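머그컵 건조와 보관, 작업대 표면 관리 요령

머그컵은 접시보다 물이 오래 남는다. 바닥이 깊고 입구가 좁아 내부 공기가 잘 바뀌지 않기 때문이다. 엎어 놓으면 물은 빠지지만 습기가 컵 안에 갇힌다. 아래 내용은 컵을 말리고 거는 방법, 걸이대를 놓을 상판의 관리법을 주방과 작업실 공용으로 정리한 것이다.

1. 세척 직후의 물기 제거

헹군 컵은 손잡이를 잡고 비스듬히 기울여 굽(바닥 테두리)에 고인 물부터 턴다. 굽 안쪽이 오목한 컵은 식기세척기에서 꺼낸 뒤에도 이 부분에 물이 남는다. 마른 면 행주로 굽, 손잡이 안쪽, 입 닿는 테두리 순서로 닦는다. 극세사 행주를 쓸 때는 섬유유연제로 세탁한 것을 피한다. 흡수력이 떨어지고 유리에 막이 남는다.

엎어 말릴 경우 평평한 면에 바로 두지 말고 살이 있는 건조망이나 골이 파인 매트를 깐다. 컵 테두리 아래로 공기가 드나들 틈이 있어야 한다. 실리콘 매트는 골 깊이가 4mm 이상인 제품이 적당하다. 매트 자체도 하루 한 번 세워서 말린다.

2. 걸이대의 선택

기둥형 걸이대는 바닥 면적을 적게 차지하는 대신 무게중심이 높다. 구입 전에 받침의 지름과 무게를 확인한다. 받침이 가벼우면 한쪽에만 컵을 걸었을 때 기울어진다. 고리 끝이 위로 굽은 형태는 손잡이가 미끄러져 빠지는 것을 막는다. 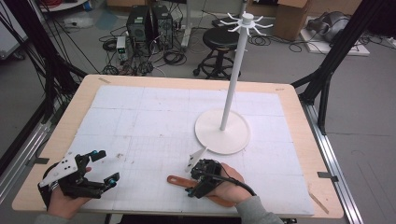 둥글고 넓은 받침에 가는 기둥을 세운 흰색 머그 걸이대

고리와 손잡이의 치수도 맞춰 본다. 손잡이 구멍이 좁은 에스프레소 잔은 굵은 고리에 걸리지 않는다. 반대로 손잡이가 큰 수프용 머그는 가는 고리에서 크게 흔들려 옆 컵과 부딪친다. 당사 기준으로는 컵과 컵 사이에 18mm 이상을 남긴다. 간격이 부족하면 고리를 하나씩 건너뛰어 건다.

도장된 금속 고리는 손잡이가 닿는 부위부터 칠이 벗겨진다. 벗겨진 자리에 녹이 보이면 컵 손잡이에 갈색 자국이 옮는다. 투명 열수축 튜브를 짧게 잘라 고리에 씌우면 마모를 늦출 수 있다. 튜브를 가열할 때는 열풍기를 약으로 두고 한곳에 오래 대지 않는다.

3. 거는 순서

무거운 컵은 아래 고리에, 가벼운 컵은 위 고리에 건다. 고리가 한 단뿐인 제품은 무게가 비슷한 컵을 마주 보는 위치에 짝지어 건다. 내릴 때도 같은 쪽에서 연달아 빼지 않고 맞은편과 번갈아 뺀다. 물기가 있는 컵을 걸어 말릴 경우 받침에 떨어진 물을 저녁에 한 번 닦는다. 받침 밑면에 물이 스며들면 상판에 둥근 얼룩이 생긴다.

4. 흔들림 점검

빈 걸이대를 평평한 면에 놓고 기둥 윗부분을 손가락으로 가볍게 민다. 받침이 덜컥거리면 밑면의 고무발 높이를 확인한다. 빠진 고무발은 같은 두께의 펠트로 대신할 수 있으나 물이 닿는 자리에서는 펠트가 빨리 상한다. 기둥만 흔들리면 받침 밑의 나사를 조인다. 나사가 헛돌 때는 스프링 와셔를 끼우고 다시 조인다. 접착제로 굳히면 이후 분해 세척이 어려워진다.

5. 흰색 상판의 얼룩 제거

흰색 상판은 오염이 바로 드러나는 반면 잘못된 세제의 흔적도 그대로 남는다. 재질을 모르면 눈에 띄지 않는 모서리에서 먼저 시험한다. 작업 순서는 다음과 같다.

마른 솔로 가루와 부스러기를 쓸어낸다. 이 단계를 빼면 닦는 동안 알갱이가 표면을 긁는다.

중성세제를 미지근한 물에 풀어 행주에 적시고 꼭 짠 뒤 한 방향으로 닦는다. 물 온도는 50도를 넘기지 않는다.

기름기 있는 점 얼룩은 키친타월에 세제액을 적셔 잠시 덮어 두었다가 닦는다. 커피와 홍차 자국은 베이킹소다를 물에 되직하게 개어 부드러운 천으로 문지른다. 광택 표면에는 베이킹소다도 쓰지 않는다.

유성펜 자국은 소독용 에탄올을 면봉에 묻혀 자국 바깥에서 안쪽으로 닦는다. 인쇄된 선이나 눈금은 에탄올에 함께 지워질 수 있으므로 면봉 끝만 사용한다. 화기 옆에서는 작업하지 않는다.

세제 성분이 남지 않도록 물행주로 두 번 닦고 마른행주로 마무리한다.
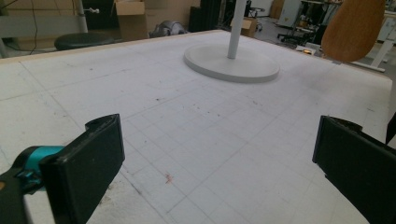 6. 테이프 자국 처리

마스킹테이프라도 오래 붙여 두면 접착제가 남는다. 떼어낼 때는 드라이어의 약한 바람으로 데운 뒤 표면과 거의 평행하게 천천히 당긴다. 직각으로 잡아당기면 목재의 도막이나 발포보드의 겉종이가 함께 뜯긴다. 남은 접착제는 식용유를 묻혀 14분간 두었다가 플라스틱 주걱으로 밀어낸다. 종이와 마감하지 않은 목재에는 기름이 스며드므로 이 방법을 쓰지 않고, 고무지우개로 말아서 떼어낸다.

7. 정기 관리

걸이대는 주 1회, 토요일 등 요일을 정해 컵을 모두 내리고 닦는다. 고리 밑면과 기둥 연결부에 먼지와 물때가 모인다. 물때는 구연산을 푼 물로 닦고 바로 헹군다. 구연산수를 염소계 표백제와 섞어서는 안 된다. 금이 간 컵, 손잡이 접합부에 실금이 보이는 컵은 걸지 않는다. 손톱으로 두드려 탁한 소리가 나는 도자기 컵도 따로 빼 둔다.

정리: Eduardo Enriquez, Wollton 생활관리 자료실
다음 글: 나무 도마의 오일 마감과 건조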